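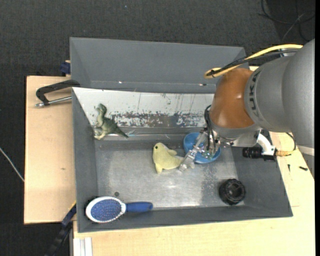
Home | Diary | Reading List | Archive | About

Diary: April, evening
By Halima Wanyama

Print this page | E-mail this page

Finished the Chege novel just before supper. I had meant to leave the last 15 pages for tomorrow but the kettle took a long time and I read standing up in the kitchen until they were gone.

It is called The Salt Road to Nekier and I got it from the library sale for two dollars. The story follows a surveyor's widow who crosses the Braltura plateau on foot to reach the town where her husband's pay is being held. The first half is slow. There is a long chapter on mules that I could have done without, and a land agent who talks in the same speech every time he turns up. I nearly quit at page 126, where she sits down to write a letter and the letter goes on for most of the chapter.

I kept going and it got better once she reached the river. The crossing is the best writing in the book. Chege keeps the sentences short there and leaves out the weather, which he puts in everywhere else. She loses her boots and her husband's instruments and only goes back for the boots. I read that part twice.

I am less sure about the ending. She gets to Nekier, the pay office is shut, and she takes a room over a harness shop. Then the book stops. I don't mind an open ending but I wanted to know if she ever sent the letter, after being made to read the whole thing.

Ladi Adeleke called after supper about the reading group. She finished it last week and liked the mules. She thinks the land agent is supposed to be tiresome and that I am blaming the author for the man. Maybe so. We also disagreed about the brother-in-law. Ladi believes he knew about the money from the start. I thought he was only lazy. I looked for the page where he first mentions the pay office and it could be read either way, so I have marked it with a bus ticket and will bring it up when we meet.

The group meets at Ladi's place this time, at 2. I am supposed to bring a cake and three questions. So far I have the one about the letter. I'll buy the cake.

Looked up whether Chege wrote anything else. There is an earlier one called Braltia, set on the coast, which the library has in the annex and will send over if I fill in a slip. The jacket of this one calls it a sea story with a trial in it. I like a trial. Put the slip in my bag.

Did not write much of my own today. Fixed the opening paragraph of the piece about Grandmother's shop and then took out the fix. The first line still has too many names in it. I moved the second page to the front to see how it would look and it is probably better there, though now the aunt arrives before anyone has said who she is.

Rain started at nine. Brought in the chair cushions, which were already wet, and hung them over the tub. Starting the short stories tonight if I can stay awake, the blue paperback, not the big one.

Previous entry | Next entry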